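Review: Bodico Good Practice Guide for Robotic Computer Disassembly, 2nd edition

The Bodico guide sets out working rules for sites that use a robot arm to take apart desktop computers. Our office read all 504 clauses on behalf of Sustport members, and Etenesh Gebremichael checked them against daily practice at the Luvadside workshop.

The strongest chapter deals with power supplies. It requires the rating label to be read and recorded before the gripper enters the case, and loose cables to be moved clear of its path.
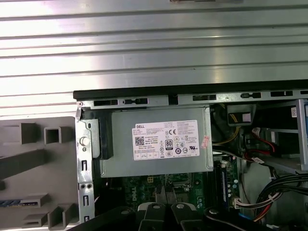

Open Dell tower with the power supply label facing up.

The chapter on processors is shorter and less certain. It asks for a grip on the two side edges only, with the metal lid left untouched, and we support this. It gives no limit for gripping force - a serious gap - and leaves each site to set its own. Ludmila Bednárik has asked the publisher to correct this in the next edition, expected in April.

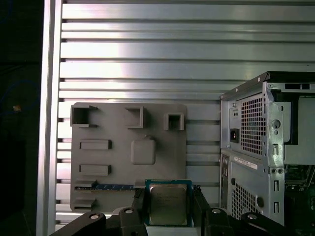 Does the guide apply to a workshop with only one robot arm?
The guide applies to any site with at least one arm, although clause 400 on shared work areas may be left out.

We recommend the guide to members, with the reservation given above. Chapter 3, on staff training, should be read first.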